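Woldale Music Co-op > Meetings > Minutes > January

Minutes of the January general meeting, Woldale Music Co-op

Held in the upstairs rehearsal room. The meeting opened at 7:10 p.m. with the chair presiding. The secretary took the minutes. A quorum was present.

1. Minutes of the last meeting

Approved with one correction. The mixing desk was listed as sold. It was lent to the Ziltanside hall and is due back before the spring shows.

2. Compilation record

The label group reported that masters for side A are finished. Side B is waiting on two tracks. Skodomberg have asked to replace their song with a newer recording, and the members present had no objection as long as the new one runs under five minutes. If it runs longer, the closing instrumental will have to move to the download edition.

The pressing plant has quoted for 200 copies on black vinyl. A member asked about colored vinyl. The label group said the quote for color was a good deal higher and the wait was longer. Moved and seconded to go with black. Carried, with two against.

Sleeve text needs to be in by the end of the month. Bands who have not sent their credits should send them as plain text. Last time several came as screenshots and had to be retyped, and one drummer was left off.

3. Niazi release show

Niazi have confirmed for the Ziltanside hall. Doors at 7:30 p.m., first act at 8. There will be two support acts, and one is still open. It was agreed to offer the slot to a member band first and to ask outside only if no one takes it up within two weeks.

There was a long discussion about ticket prices. One view was that the last show was too cheap and lost money on the sound hire. The other was that the room was full because it was cheap. The meeting settled on $6 in advance and leaving the door price to the show group.

The hall has asked for the stage to be clear by 11:30 p.m. At the last show the load-out ran late. Bands sharing a drum kit and bass amp would help with this, and the show group will write to all three acts about it.

4. Video fund

The fund stands at $2000 after the last round of applications. Two proposals came in. The first is for a live session filmed in one take. The second is for a short animated video to go with a single on the compilation. The live session was approved in full. The animated video was approved in principle, and the applicants were asked to come back with a schedule — the one supplied had no delivery date.

A member raised the question of who holds the rights to videos paid for by the fund. Current practice is that the band holds them and the co-op may show them at its own events. This has never been written down. The secretary will draft a paragraph for the next meeting.
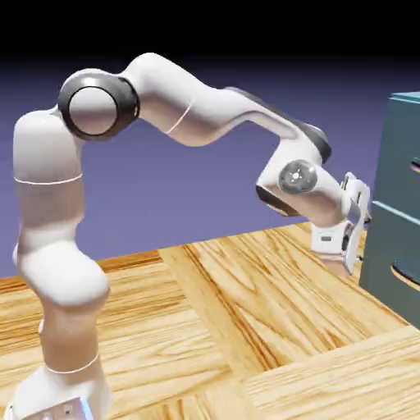 3 min read

5. Rehearsal room

The heater has been repaired. The door code will change at the end of the month and the new one will go out by text message. Members are reminded that the late slot ends at 10 p.m. and that this includes packing up. The neighbors have complained once since the last meeting, about loading in the side alley.

The bass cabinet with the torn cover is still usable but buzzes at low volume. Agreed to get a price for a new speaker before deciding anything. Two microphone stands are missing. Anyone who has them should bring them back to the cupboard.

6. Radio hour

The station has offered to move the monthly hour to an earlier time. Most of those present were in favor. The radio group will accept, and will ask whether the hour can be repeated online. Tracks for the next program should be sent as full-quality files with the song title and band name in the file name.

7. Other business

A request came in from a school band to use the room for one afternoon. Approved, provided a member is there to open up and stay.

The newsletter needs someone to take over the gig listings. No one came forward. Carried over to the next meeting.

The meeting closed at 8:55 p.m.

Recent items
Compilation record: how to send your credits
Niazi at the Ziltanside hall: call for a support act
Video fund rules and application form
Rehearsal room booking calendar
Minutes of the previous general meeting

This site uses cookies to remember your settings and count visits. By continuing to browse you agree to our use of cookies. Accept | Manage settings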